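Opioid withdrawal syndrome

Opioid withdrawal syndrome is a set of physical and mental symptoms that follows a sharp drop in opioid use after a period of regular intake. It can also be set off by an opioid antagonist such as naloxone, in which case it is called precipitated withdrawal.

Mechanism

Opioids bind to mu receptors in the brain, spinal cord and gut. One effect is to slow the firing of noradrenaline-releasing cells in the locus coeruleus, a small area of the brainstem. With repeated use these cells adjust and become more active at baseline. When the drug is removed, the adjustment remains for a time and noradrenaline release rises above normal. Much of the sweating, fast heart rate and restlessness seen in withdrawal is linked to this rise. Cramps and diarrhea are largely due to receptors in the gut wall.

Signs and symptoms

Early signs include yawning, watery eyes, a runny nose, anxiety and poor sleep. Later signs include wide pupils, gooseflesh, vomiting, diarrhea and muscle aches. Onset depends on the drug. Symptoms usually start within a day of the last dose of a short-acting opioid such as heroin, and later with methadone. Low mood and disturbed sleep may last for weeks or months.

Assessment

Severity is often rated with the Clinical Opiate Withdrawal Scale, which has 11 items. A score of 5 marks the lower limit of mild withdrawal, and scores above 36 are classed as severe. Pulse is one of the items and is taken after the patient has been sitting or lying down. Other conditions can produce similar findings, among them influenza, alcohol withdrawal and an overactive thyroid.

Treatment

Methadone and buprenorphine act on the same receptors and relieve most symptoms. Buprenorphine is a partial agonist and can precipitate withdrawal if given too early. Clonidine and lofexidine reduce noradrenaline release; blood pressure is checked during their use. Fluids are given where vomiting or diarrhea is marked. 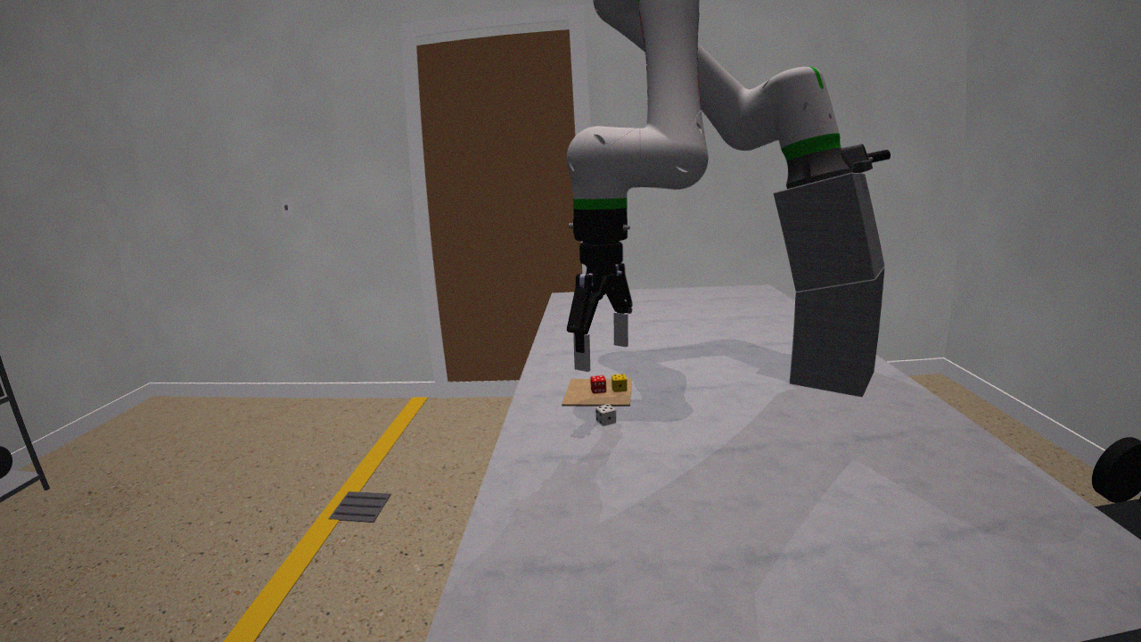
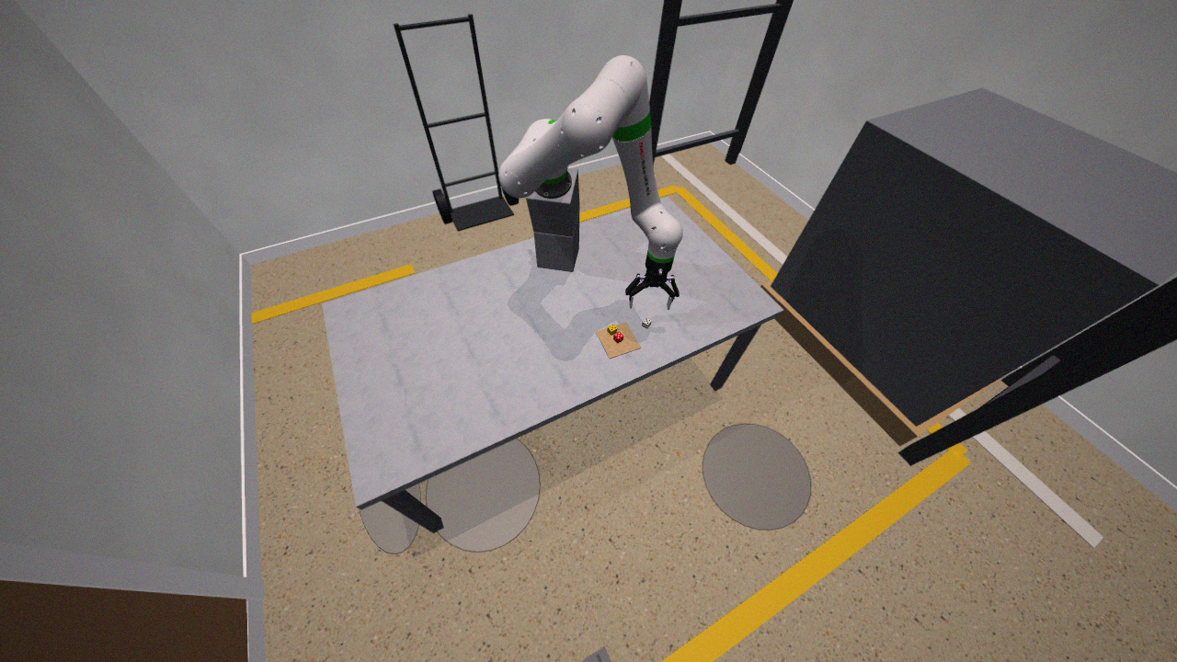
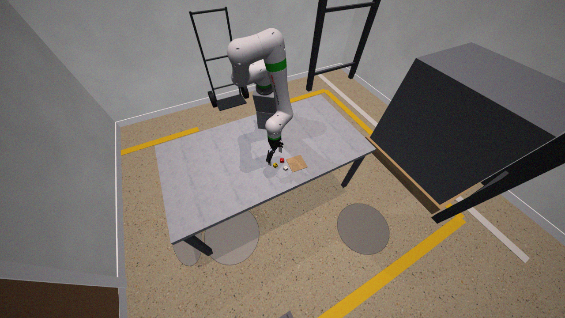 Withdrawal treatment alone has a high rate of return to use. Tolerance falls during abstinence, so a dose that was previously tolerated may cause fatal respiratory depression. For this reason longer-term medication is generally offered, and naloxone is supplied for use in an overdose.

Newborns

Infants exposed to opioids before birth may show tremor, a high-pitched cry and poor feeding. Care starts with a quiet room, swaddling and frequent small feeds. Morphine or methadone is used when these measures are not enough.

See also

Opioid use disorder
Physical dependence
Precipitated withdrawal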